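## Spare charging cables: what changes at Folliter

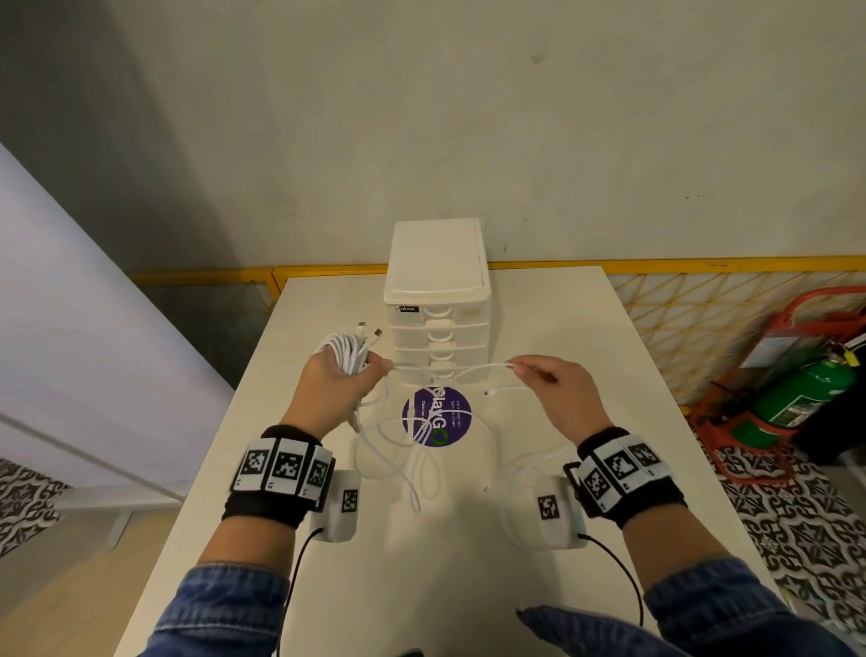

*White charging cables being untangled on a table.*

The Folliter office has moved to a single stock of USB charging cables, replacing the separate drawers kept by each department. The stock list at the time of the move showed 940 cables. Of these, 183 failed the load test and went to Rarari for copper recovery.

Most failures were at the strain relief, the short sleeve where the cable enters the plug. Tight wrapping bends the conductors at that point and breaks the strands one by one. A cable in this state may still charge a phone, but slowly and with a warm plug.

Staff returning cables should follow these rules:

- Coil loosely, in loops no smaller than a coffee mug.
- Fasten with the cloth ties from the supply shelf. Rubber bands dry out and stick to the jacket.
- Put any cable with a split jacket or bent plug in the gray bin.

Each person may sign out up to five cables at a time. The Geum building keeps its own drawers until April, when its stock will be tested on the same bench. Requests for cables longer than six feet still go through the Grostura order form.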